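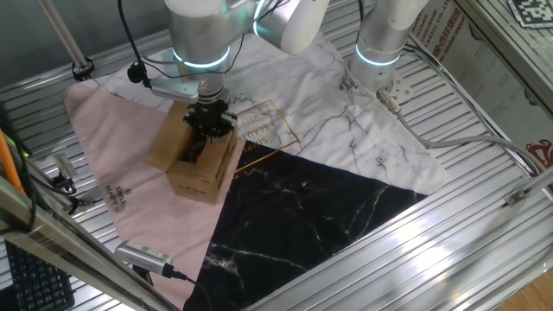

Himham Kitchen Goods opens a second store in Vastirik this November

Tuesday, November 1, 2022

I've been putting off writing this because I kept thinking something would fall through, but the lease is signed and the keys are on my desk, so I guess it's real. Himham is opening a second store! We'll be at 91 Matos Street in Vastirik, in the old shoe repair shop next to the bakery, and the doors open later in November.

If you've been to our first place on Nolano Avenue you know how tight it is. Two people looking at skillets at the same time and the aisle is closed. The new store has a proper back room, a wide front window and enough wall for all the baking pans (I measured it more than once). We're also bringing in tablecloths and everyday glassware, which people have been asking me for pretty much since we opened.

The part I'm most excited about is the knife counter. Bring in your dull kitchen knives and we'll sharpen them while you shop, or leave them with us and pick them up the next day. Serrated bread knives take longer - please don't be mad at us.

We've hired nine people for the new store, and most of them live close enough to walk to work. The Nolano Avenue store stays open with the same hours and the same faces, and gift cards work at both. Returns too, as long as you've kept your receipt.

We'll have coffee and ginger cookies out all through opening week. Parking on Matos Street is free after 6 p.m., and the lot behind the bakery is fine on Sundays.

Reporters and local bloggers are welcome to come by before we open and look around. Just write first, there may be wet paint. I'm happy to talk about the store, the neighborhood or why I think everybody needs a better colander.

Mizanur Hettiarachchi
Owner, Himham Kitchen Goods

2 comments | 9 shares

© 2022 Himham Kitchen Goods | Contact | Back to top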